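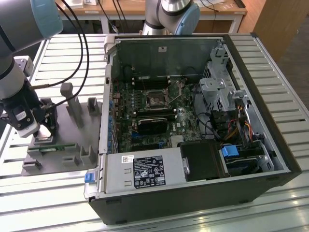 Gray fixture plate on the slatted worktable, with the open computer beside it.

Jultstead Community Choir
Minutes of the general meeting, 2024-12-12
Held in the upstairs room, Zinham Hall

Present: Adebayo Akande (chair), Adaeze Ekpo (music director), Ramiro Garrido (librarian), Fatima Nwosu (money), Chibuzor Ezeani (minutes), and a very good turnout of singers from all four sections. The altos filled two rows.
Apologies were received from the two Wednesday sopranos and from our accompanist, who was playing for the middle school concert.

Meeting opened at 7:10 p.m. with one verse of the round from last season, which Adaeze started without warning and which held together all the way to the end. Lovely.

1. Minutes of the last meeting
Read and accepted with one correction. The tenor sectional was on the second Sunday of the month and not the third. Chibuzor has fixed the copy in the binder.

2. Matters arising
The piano in the main hall has been tuned and the sticking B flat is cured. Adebayo thanked everyone who came early to help shift the risers so the tuner could get at it.
The lost folder (number 41) has been found. It was in folder 14's slot.
Still waiting to hear from the hall about the radiator by the basses. Adebayo to ask again in writing.

3. Fall concert
Adaeze said she was still smiling about it. The Herkivard set came off better than in any rehearsal, and the soft ending of the third song was the quietest this choir has ever sung together. People in the back row of the audience told her they could hear every word. She wants to keep that song in the folder for next year, and there was loud agreement.
Points for next time:
The walk-on took too long. We will line up by row in the side corridor and practice it once at the dress rehearsal.
Programs ran out before the doors closed. We printed 282 and will print more in June.
The second half felt short to several people. Adaeze thinks one more piece would balance it and has something in mind (see item 5).
The altos asked for it to be recorded that their entry on page six was correct. So recorded.

4. Money
Fatima handed out a one-page sheet. Ticket sales and donations at the door for the fall concert came to $3,799, our best night so far. Hall rental, tuning, and printing together cost $1,004. The bake table is counted separately and was still being added up, but she said it had been a great night for lemon bars.
Fatima proposed putting $700 toward new music for the spring. Seconded by Ramiro. A bass asked whether this could also cover black folders, as several are held together with tape. Fatima said the folders should come out of the general fund, and will price them. Motion carried with all in favor.
Dues stay the same for spring. Please pay by the second rehearsal if you can, and talk to Fatima quietly if you can't. Nobody stops singing over dues.

5. Spring program
Adaeze played short clips of six pieces on her speaker and the room got quite excited. The plan so far:
An opening set of three river songs, two of them in four parts and one in unison with a descant. Sopranos who would like to try the descant should tell Adaeze after rehearsal.
A longer work, eleven minutes, with a baritone solo. Auditions for the solo will be held in the first month back, and anyone may try. Adaeze said "anyone" twice and looked at the second row of basses.
Two folk arrangements by a member, Mohammed, who has been writing them since summer. He sang through the tune of the first one and by the second time around most of the room had joined in. Big applause. He asked for a read-through before the parts are final, as he is unsure whether the tenor line sits too high. The tenors are happy to find out.
The closing piece is still open. Suggestions to Adaeze by email, with a link to a recording, please, and no more than two each.
There was a good discussion about singing from memory. Some members love it and some find it spoils their sleep. Agreed to learn one piece only by heart, the unison river song, and see how it feels.

6. Library
Ramiro reported that the big sort is finished. Every set is now boxed by title, with the number of copies on the lid. He turned up a full set of a spring carol last sung so long ago that only three people in the room remembered it, and one of them could still sing the alto part. It goes on the maybe list.
Returns: all fall music is due back at the first rehearsal of the new term. Pencil marks are fine. Please erase phone numbers and shopping lists. Ink is not fine.
Ramiro would like one person per section to collect and hand out music. Four people put their hands up right away, one from each section, and he was delighted.

7. Rehearsals
Thursdays at 7 p.m. as before, Zinham Hall, with doors open from 6:40. Warm-up starts on time. Adaeze has some new breathing exercises that she says are fun, and the ones she tried on us tonight were, though the floor got rather full of people lying down.
Sectionals will be once a month. Sopranos and tenors asked to share one, and this was agreed as a trial.
Carpool list is on the door. More drivers needed from the north side of Jultstead.

8. New members
Five visitors sang with us this fall and all of them want to stay! Adebayo welcomed them by name and each got a folder. We are still short of low basses. Bring a friend, a brother, a neighbor who hums.

9. Any other business
A request for decaf at the break. Agreed.
A request for the break to be longer. Adaeze said no, kindly.
The nursing home visit was a joy and they have asked us back. Adebayo to agree a date in the spring. Around twenty singers is the right size for their lounge, so there will be a sign-up sheet.
Question about concert dress: black with one piece of any color, same as fall. Scarves count.

Actions
Adebayo: write to the hall about the radiator; nursing home date.
Adaeze: spring order list to Ramiro; closing piece.
Ramiro: order music once the list is in; brief the section helpers.
Fatima: prices for folders; bake table total.
Chibuzor: send out minutes and the spring dates.

Meeting closed at 8:35 p.m. Next meeting will follow the second rehearsal of the term.

Minutes taken by C. Ezeani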